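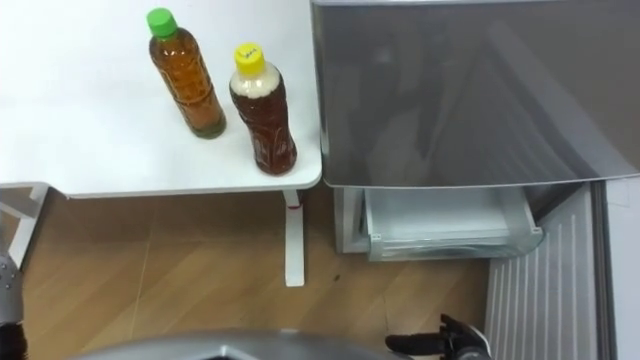
Lillosar Fridge Kit: evaluation notes and data card

The Lillosar is a two-armed kit sold on the promise that it will put your groceries away while you do something nobler. We had one on loan from Saragih and gave it the least noble job we could think of: two bottles of tea, one table, one fridge with the freezer drawer at the bottom. Everything in this repository comes from that loan.

Task

Pull the drawer open, pick up each bottle from the table, lay it in the bin, push the drawer shut. The green cap and the yellow cap are named separately in the labels, so please don't merge them. The brochure calls this a "foundational household skill." My nephew has it, and he is four.

Contents

episodes/ holds 100 recorded runs, head camera plus joint positions
labels.csv has one row per run: outcome, failure stage, operator
notes/ is free text, mostly Yabsira's, occasionally printable

Results

77 of the 100 runs ended with both bottles in the bin and the drawer closed. The other 23 are in the set too, unedited. Most stalled at the drawer, where the fingers have to find purchase on a ribbed front that was designed for people with thumbs. The kit's habit is to open it a bit, admire the result and stop. We counted a half-open drawer as a failure. Saragih's sales colour commentary would count it as partial success, so there's a column for that as well.

What we liked

The arms are quiet enough to hold a conversation over. Setup took an afternoon, and the calibration routine can be rerun without phoning anybody. Grip on a ridged plastic bottle is good.

What we didn't

The wrist covers are a pain to get off. The manual has two different torque values for the same fastener, on facing pages. The licence for the planning software renews monthly whether or not you've planned anything.

Known gaps

One fridge, one table, one floor. Daytime runs only. No glass, no cans, and nothing with a handle. If your fridge has its freezer on top, this data will be of limited comfort. Runs recorded before the September firmware behave differently at the drawer, so filter on the firmware column before you train.

Maintenance

Kuo-hua Hung looks after the files, Yabsira Ejigu the labels. Report label errors with the run number. Issue 944 is known and we're sick of it.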